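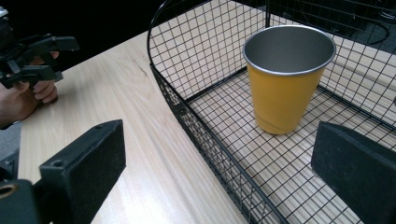
Why metal feels colder than wood

Leave a metal spoon and a wooden spoon in the same room overnight. By morning both are at the same temperature. Touch them and the metal one feels colder.

Your skin does not measure temperature directly. It senses how fast heat leaves your hand. Metal carries heat away quickly. Wood carries it slowly, so your fingers stay warmer.

Materials that carry heat well are called conductors. Materials that carry it poorly are called insulators. Air is an insulator, and so is wool.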